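4.2 How the newsletter got read (and how it didn't)

I should say where I was standing when I collected all this. I had been a parent at Tinura Primary for two years before I started studying its emails, and I'd deleted a good many of them unread. So when I say in what follows that families skimmed, I'm including myself, and I've tried not to be snooty about it.

The school sends one main message a week, which everybody calls the Weekly. The parents' group sends its own, at whatever moment somebody gets round to it, and then there are the one-offs: nit notices, coach times, a change to the lunch menu. During the study period the office let me have the send logs for the lot, with addresses stripped out, and I got questionnaires back from 611 households across Tinura and its neighbour school at Butside. I'd hoped for 1000, which was cheerful of me. The forms went out in November, just as the school play was eating everyone's evenings, and I'd choose another month if I did it again.

The first thing I noticed was how little the subject line mattered. I'd gone in with a pet theory about subject lines (I'd even drafted half a section on it!) and it fell over almost straight away. Parents told me they opened the Weekly when they were expecting something from it. If a trip was coming up, they opened it. If their child was poorly and they wanted the absence number, they opened it and scrolled right to the bottom. The rest of the time it sat there with all the others, and a jolly subject line did nothing for it. One mother at Butside wrote in the margin of her form, "I know it's the newsletter, it's always the newsletter."

Length was a different story, and a messier one. Both schools had a deadline for sending in items, and both offices told me the deadline was a polite fiction. Late items got tacked on at the end, so the things that had just come up – often the things parents most needed – were the furthest down. In the Tinura logs the longest Weekly ran to 12 separate items, and the one about the boiler and the early closing came last. I remember that one. I turned up at the usual time.

We tried a small change with the Tinura office, partly because they were fed up too. For six weeks they put a short box at the top headed "Needs doing", with nothing in it except dates, forms and money. Everything else went underneath in whatever order it arrived. I'd love to report a grand effect here. What I can say is that phone calls to the office about dates dropped, the secretary was pleased, and the parents who answered my follow-up mostly said they'd stopped reading anything below the box. The choir write-up suffered badly. I felt a bit guilty about the choir. 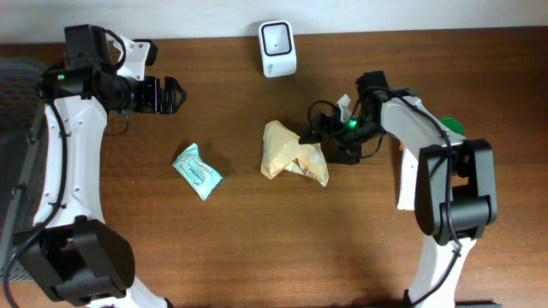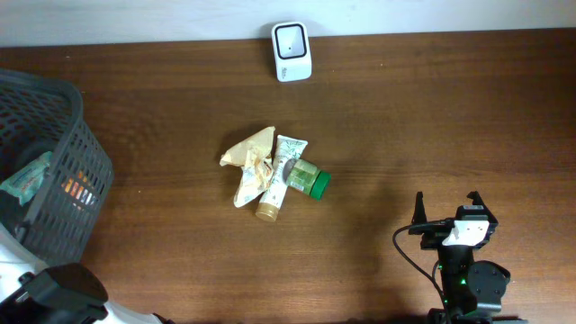

Figure 3. Wooden tabletop with an off-white wall behind.

The box also changed who wrote in. Under the old layout, class teachers sent in little paragraphs about what the children had been up to, and quite a few parents said those were the only bits they enjoyed. Once the box arrived, several teachers asked me whether it was still worth bothering. I didn't have a good answer. A newsletter that works as a to-do list is handy, but it's a slightly bleak thing to get from the place your child spends all day, and I think the teachers felt that sooner than I did.

Butside went the other way. They use a messaging app called Cha for anything urgent and keep the email for news, so the two never fight over space. I liked this very much on paper. In practice a fair number of households had never set up Cha, or had set it up on an old phone, or had turned off the alerts after a chatty week in Reception. The office knew this and so sent the urgent things by email as well, to be safe, and you can guess what happened to the email. By the end of term it looked a lot like Tinura's.

Grandparents and childminders deserve a paragraph of their own. I hadn't asked about them at all in the first version of the form, which was a silly mistake, and I only added the question when the Willier after-school club pointed out that half the adults at its door weren't on any list. At both schools the email goes to two addresses per child at most. If the person doing the pick-up isn't one of those two, the message has to be passed on, and it was in the passing on that things got lost. People sent screenshots of half a page. They rang each other and remembered the date but missed the bit about packed lunches. The households that coped best had somebody who copied everything onto a paper calendar in the kitchen, which neither school had suggested and which costs next to nothing.

I'm wary of making too much of the differences between the two schools. They're close together, they share a fair few families, and in the middle of it all Butside changed its office hours, so some of what I've put down to the app may just be the phone being answered at a more useful time. The logs can't separate those, and I didn't keep a record of calls at Butside the way I did at Tinura. Section 4.3 goes through the replies from families who read the Weekly in translation, where the trouble starts with attachments.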